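Can a Robot Do the Bench Work Yet? Pictures from the Kestgate Shop

Kestgate refurbishes office computers in a rented unit in Zestholm. Since April, part of the bench has been given over to robot arms, to find out which jobs they can take on. The list has 30 tasks, from wiping down cases to fitting parts. So far the arms do three of them without help. 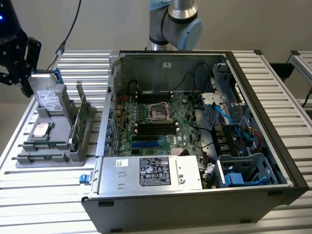 Parts come from the gray tray: a hard drive, a processor, a circuit card. The CPU socket is still empty.

Drives are the easy part. They have flat sides and go in one way. Processors are harder – a small error at the socket can bend a pin, and then the board is scrap. Cables are still done by hand.

Speed is not there yet either. One full drive swap takes the arm 344 seconds, and a person at the next bench is well ahead of that. The arm can keep going through the evening, though, and the shop has nearly 400 machines waiting.

More pictures will go up when the Plallska trays arrive.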